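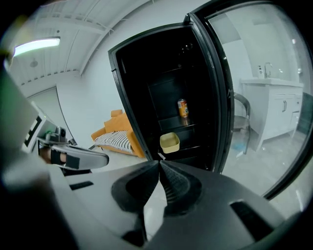
We have eight windows in our house and a sliding door to the patio, and until last fall I'd cleaned every one of them the way my mother did, with blue stuff and newspaper. It took me a whole weekend and by Monday the sun would come in low and show me every streak I'd left behind. So I've been changing how I do it, a bit at a time, and a few people asked me to write it down. Okay then!

First thing, pick a cloudy day. Sun on the glass dries the cleaner before you can get to it and you end up chasing smears. If it has to be a sunny day, start on the shady side of the house and follow the shade.

Vacuum the tracks and sills before anything wet goes near them. I skipped this for years and all I ever did was make mud. A stiff old paintbrush gets the crumbly stuff out of the corners, and then the crevice tool takes the rest. For the weep holes (those little slots at the bottom of the outside frame where rainwater drains out) I use a pipe cleaner. Two of mine were plugged solid.

My mix is a bucket of warm water and a small squirt of dish soap. Really small, less than a teaspoon. If you can see a lot of suds you've used too much and you'll be rinsing till dinner. I wash with a microfiber mitt and then go over it with a squeegee, top to bottom, wiping the blade on a dry rag after each pass. 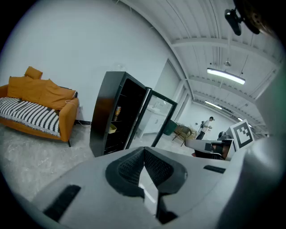
Can I use the same mix on windows with a tint film?

Check with whoever put the film on, and if it's new, leave it alone for 30 days or so while the glue cures. After that mild soap and a soft cloth are usually fine, but keep ammonia and anything scratchy away from it.

Now, squeegees. Mine is a Gamex with a ten-inch blade, and I like it because it fits between the bars on our front windows. Trudy Ngata two doors down swears by a big eighteen-inch one and she does get through her picture window in no time, but I tried it and dripped all over her carpet. Get the size that suits your smallest pane. Replace the rubber when it starts leaving thin lines – you can flip it over first and get a second life out of it.

Hard water spots are a different job. Half white vinegar and half water, sprayed on a cloth and held against the spot for 3 minutes, takes off most of mine. Keep it off stone sills, vinegar will etch them. The sprinkler used to hit our den window every morning and those spots needed four rounds, so I also moved the sprinkler head, which I should have done in the first place.

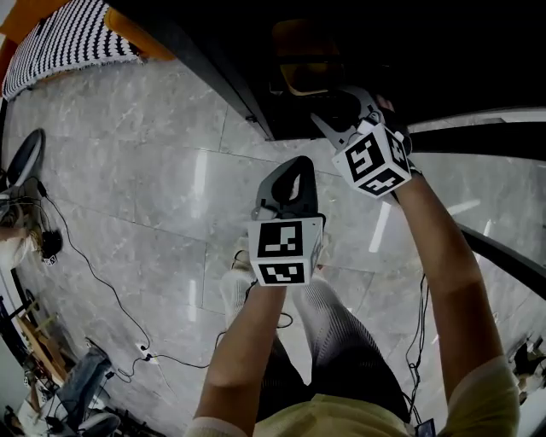
The den window was also the one that kept fogging up on the inside every cold morning. I wiped it and wiped it. In the end I bought a cheap humidity gauge and found the room was sitting at 60 percent, with a drying rack full of towels in the corner. Towels went elsewhere, the curtains stay open a few inches at night, and the fog is mostly gone. If yours is fogging between the two panes, though, put the cloth down. The seal has failed and no amount of wiping is going to reach it. You may be able to get just the glass unit swapped and keep the frame, so ask for that price too before you agree to a whole new window.

Screens I do in October, flat on the patio with a soft brush and the garden hose turned low. Number them on the edge with a pencil as they come out, and put the same number inside the window frame. Let them dry standing up before they go back in.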